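How to Refinish a Tired Old Tabletop

I love a tabletop project! You get a big flat surface and nothing fiddly to reach, and the change is huge by the end of a weekend. If you have never refinished anything before, start with this one.

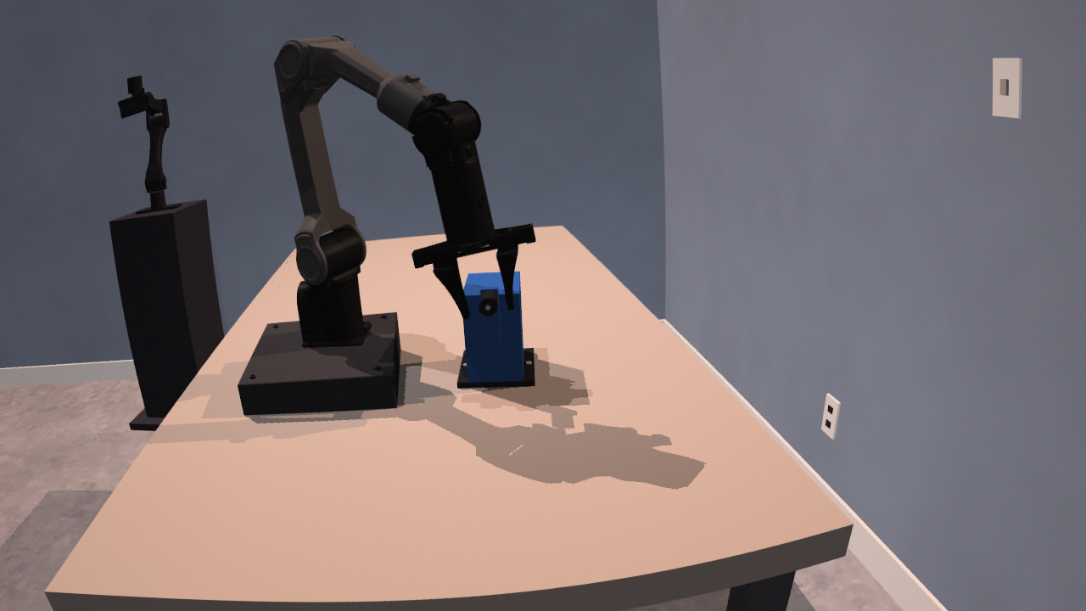
By Theano Alexiou
January 5, 2026

First, find out what you're working with. Look at the edge of the top. If the grain runs over the side without a break, it's probably solid wood and you can sand with confidence. If you see a thin layer sitting on something else, you have veneer, so go gently and skip the coarse paper.

What you'll need
Sandpaper in 80, 120 and 180 grit
A sanding block or a random orbit sander
Vacuum and a clean cotton cloth
Water-based matte finish
A good 2-inch brush
Dust mask

Clean before you sand
Wash the top with warm water and a little dish soap, wipe it down and let it dry overnight. Old wax and cooking grease clog sandpaper like crazy – I wrecked a whole pack on my first table before I figured that out.

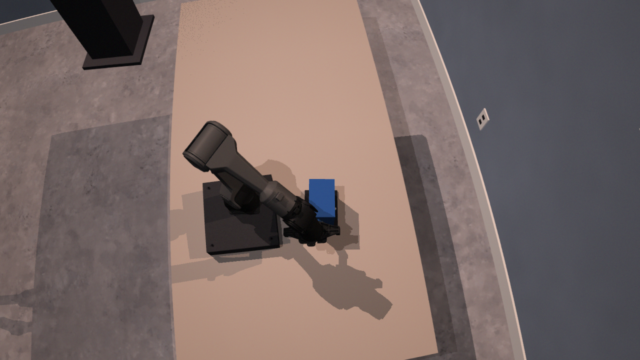
A plain, smooth top in a light color.

Sanding
Start with 80 grit if the old finish is thick, or 120 if it's thin. Work with the grain in long, overlapping passes and keep the block flat, especially near the edges, where it's so easy to round things over. Then move up to 180. Vacuum between grits, because one leftover coarse crumb will leave scratches you only notice once the finish goes on (ask me how I know!).

My friend Cormac Ó Ceallaigh scribbles light pencil lines over the whole top and sands until they're gone. I tried it in December and now I do it every time.
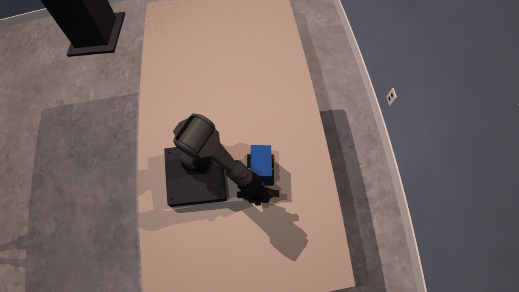
Run your palm over the surface with your eyes closed, too. Your hand will find rough spots your eyes skip right over.

Putting on the finish
Stir the can, don't shake it, or you'll be chasing bubbles all afternoon. Brush on a thin coat with the grain and leave it alone, even if it looks streaky. Once it's dry, sand very lightly with 220 grit, wipe off the dust and add the next coat. I like three coats for a kitchen table and two for a desk.

Check your can for the full cure time. Mine said 18 days, and until then I used soft mats and kept hot mugs well away.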